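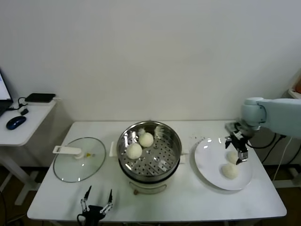 Reading time: 2 min

Niltirholm Community Kitchen, Galville, invites applications for the position of Steamed Foods Assistant, beginning in April. The assistant will steam buns in small countertop steamers, plate them for service, and wipe down tables between batches. The kitchen serves nearly 200 portions a day. Training is provided; a current food handler's card is required. The position is part-time, mornings only. Applicants should send a short letter and the names of 2 references to Areti Moschos, Kitchen Manager, 360 Lloyd Street, Galville. Late applications will not be considered.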